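How to set up a pencil pouch that still zips in April

Every supply list I have ever been handed assumes the pouch will take care of itself. You buy one, you pour everything in, and by spring it has a broken pencil, a dead marker and a zipper that stops halfway. I don't think you need a better pouch. I don't think you need one of the organizing kits either, and I have tried two of them.

You need a table, the pouch, whatever you bought to go in it, and enough patience to leave some of it out.

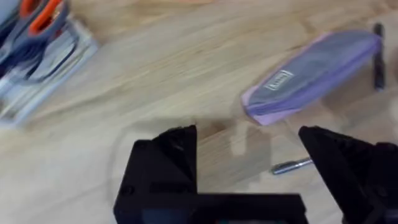 Ursina Danzer
Staff writer, school and home supplies
Sunday, December 1, 2024

Step 1. Clear a stretch of table

Lay the pouch and the new supplies flat, with space between them. I used to skip this and fill the pouch on my lap, which is how I once sent a child to school with two glue sticks and no pencil. Packaged things count too. A pair of scissors in a blister pack takes up far more room than the scissors will, so don't judge anything by its package.

Step 2. Open the packaging properly

People attack clear plastic packs from the front with a kitchen knife. Please don't. Turn the pack over and look for a perforated line or a loose corner on the card. If there is one, peel from there. If there isn't, cut along one long side with scissors you already own, staying well clear of the blades inside, then across the bottom. Throw the plastic away at once. Cut edges are sharp, and they have a way of hanging around on the table.

Keep the card only if it has care instructions on it. Most say nothing useful.

Step 3. Test the zipper empty

Run it end to end five or six times. If it catches on an empty pouch, it will not improve with 36 colored pencils behind it. Look for a loose thread near the stop and snip it short. The usual advice is to rub the teeth with a graphite pencil, and I'll admit that one does help with metal teeth. On a pale pouch it also leaves gray smudges, so I use a dry bar of plain soap and wipe off the extra.

I'm less convinced by zipper wax. My colleague Reginald Lindgren swears by it. He also opens his pouch once a month.
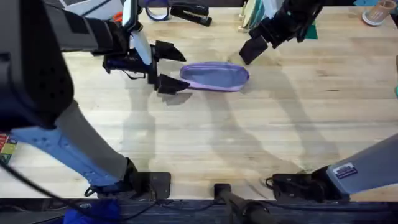
Soft pouches have one real advantage over hard cases, and it's that they flatten when they aren't full. They have one real drawback as well: nothing inside stays where you put it. A long oval shape is kinder than a square one, as pencils lie along it without poking the corners, but don't expect miracles.

Step 4. Load it in layers

Long things go in first, along the bottom, all points facing the same way. Put caps on anything that can be capped. Small things like erasers and sharpeners go at one end. Always the same end, so a hand can find them without looking.

Scissors go in last, closed, handles toward the end where the zipper opens. If the handles make a lump that strains the seam, the scissors are too big for the pouch. Carry them separately. Forcing it works for a week.

Step 5. Take something out

You will have overfilled it. I always do. Close the zipper with one finger and no holding the sides together. If you can't, remove one item and try again.

What about dividers?

Elastic loops and little inner sleeves look tidy in the store. In my house they were ignored by the second day, and the loops held only the pencils no one wanted to use. If you like them, fine. I would spend the money on a second pouch and keep the markers in that one.

Washing

Check the sewn-in label first, if the print is still readable. If it isn't, empty the pouch, turn it inside out and wipe it with a damp cloth and a drop of dish soap. Leave it unzipped until it has dried all the way through. Ink stains mostly stay. I've stopped fighting them.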